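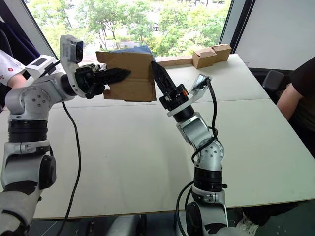

Cardboard under mulch: yes or no? (and for how long)

twal_creek
OK so I'm finally killing the lawn on the side yard. It's 600 square feet of crabgrass and misery and I am done mowing it. My plan was the usual, wet cardboard, then wood chips on top, then leave it alone until spring and plant through it. But my brother-in-law swears the cardboard is what ruined his beds and now I'm second guessing the whole thing. He says the dirt underneath went sour. I've already got a garage full of flattened boxes so please tell me I haven't been hoarding for nothing!

Soil is heavy clay, zone 6b, gets sun until maybe 2 in the afternoon.

Samuele Villa
You're fine. I've done four beds this way and the worms go nuts for it. Soak it first, and I mean really soak it, hose on it until it flops. Overlap the edges by at least six inches or the crabgrass will find the seam. Pull the tape off too or you'll be picking plastic ribbons out of your carrots for years (ask me how I know).

mossyback
Going to disagree with Samuele, sorry. On clay I'd skip it. I did my front strip on Felard Street with a double layer and eight inches of chips, and when I dug in May the ground under there was gray and smelled like a ditch. Water ran off the top of the cardboard toward the sidewalk and air wasn't getting down either. The section where I ran out of boxes and only used chips looked way better.

Samuele Villa
A double layer on clay is a lot though. I only ever use one.

mossyback
One layer of what? A cereal box and a refrigerator box are not the same thing.

Samuele Villa
Ha, fair. Regular moving boxes. Single wall.

twal_creek
So mine are mostly moving boxes plus a bunch from when we got the new dishwasher. Those ones are thick. Would you use both or save the thick stuff for the paths? I was thinking paths, but then I don't have enough for the beds and I have to go beg behind the furniture store again.

Also does anybody worry about the glue? My neighbor does.

Elias Qudah
Thick stuff on paths, definitely. You want paths to last. On the beds you want it gone by the time you plant.

On glue, the corrugated boxes I've looked into are mostly stuck together with a starch glue, so I quit worrying. What I do leave out is anything shiny or heavily printed, or anything with that waxy feel like produce boxes have. It doesn't break down anyway. I found a waxy one in my potato bed three seasons later and you could still have shipped lettuce in it.

mossyback
Agree on the waxy ones at least.

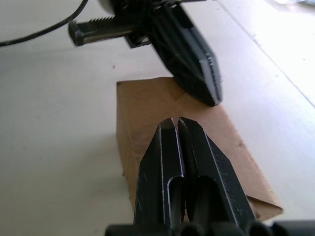

Định Kim
What worked for me on clay was timing more than thickness. I put mine down in September, one layer, four inches of chips, and by the time I was setting out peppers I could push a trowel straight through. The year I did it in April the cardboard was still tough as shoe leather and I had to cut holes for every single plant with a box knife. My wrist was mad at me for a week.

twal_creek
Oh that's really helpful, thank you! I can get it down this month if the chip guy ever calls me back. I'm signed up for the free drop but I think I'm number 441 on the list or something ridiculous.

Elias Qudah
If the list doesn't move, try calling Sisonmont Tree. They dropped a load at my place for $54 and it was clean stuff, hardly any leaves in it. My driveway was blocked for two weekends but that's on me.

mossyback
Before you cover anything, stick a fork in that clay and rock it back and forth every foot or so. Don't turn it over, just crack it. I still wouldn't use the cardboard, but if you're going to, do that first so the rain has somewhere to go.

Samuele Villa
OK that part I'm with you on. I do the same before I lay mine.

drinodov
Slugs. Am I the only one?? First spring after I sheet mulched I lost every lettuce and half the beans. They were living under the cardboard like it was a hotel. I still think it's worth it for killing grass, but I plant only big sturdy starts the first year now. Squash did great.

Định Kim
I had slugs too but only along the fence where it stays damp. Pulling the chips back a hand's width from each plant helped some.

twal_creek
Alright, here's where I'm at. Forking the whole thing first, one layer of moving boxes on the beds, dishwasher boxes on the paths, chips on top, and squash and pumpkins next year instead of salad. And I'm leaving one bed with chips only, for mossyback. I'll come back in May and report.

mossyback
I'll take it. Go deep on the chips in that one, eight inches minimum, crabgrass laughs at four.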